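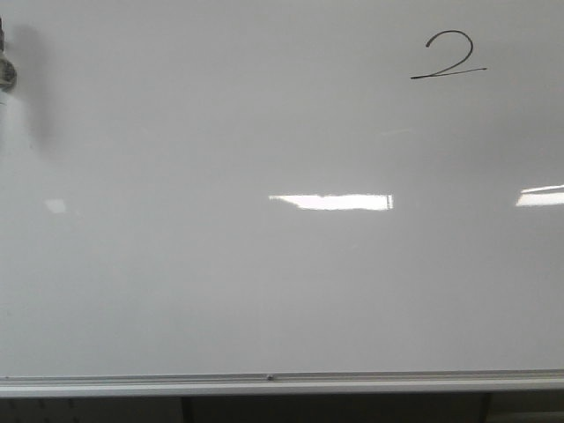 Whiteboard with a handwritten 2.

Proposed change to hint penalties, Kudik league
Last updated: April, 16:40

Kudik League Office
Members are invited to comment on the scoring rule for the coming season. At present each team begins a game with 3000 points and loses 100 for every hint requested. It is proposed that the first hint in any room should carry no penalty. All other deductions would remain as they are. Comments should be posted in this thread.

Filholm Players
We do not support the change. A team that finishes without help has achieved something the table ought to show. Under the proposal it would score the same as a team of equal speed that needed one hint. 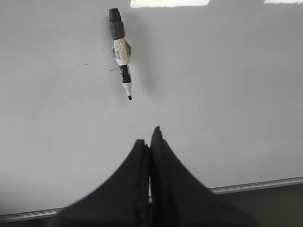
Marker on a whiteboard.

Tredwood Rooms
As a venue, we take the opposite view. Newer teams are reluctant to ask, and they spend long periods on one padlock while the rest of the game goes unseen. Our hosts are instructed to offer a hint only on request.

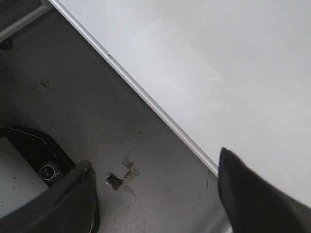 We would also ask the office to define a hint. A host who confirms that a drawer is not part of the game has, in our opinion, given none, but two venues deducted points for this last season.

Kudik League Office
The point is noted. A confirmation that an object is out of play will not count as a hint. The wording will be added to rule 4.

Filholm Players
We welcome that wording. Our objection to the free hint stands, and we suggest a separate column for unaided finishes if it is adopted.

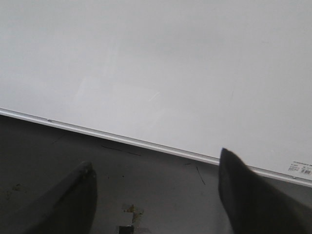
Belkadi: A separate column would meet most of our concerns as well. Please confirm whether results already entered would be altered.

Kudik League Office
They would not. The 592 results on record will keep their present scores.

Tredwood Rooms
We can accept the column, provided that hosts are not asked to fill in a second form.

This site uses cookies to remember your login. Accept | Settings

Related threads
Team size limits for league games
Late arrivals and the starting clock
Rooms with live actors: scoring questions
Filholm autumn meeting: venue suggestions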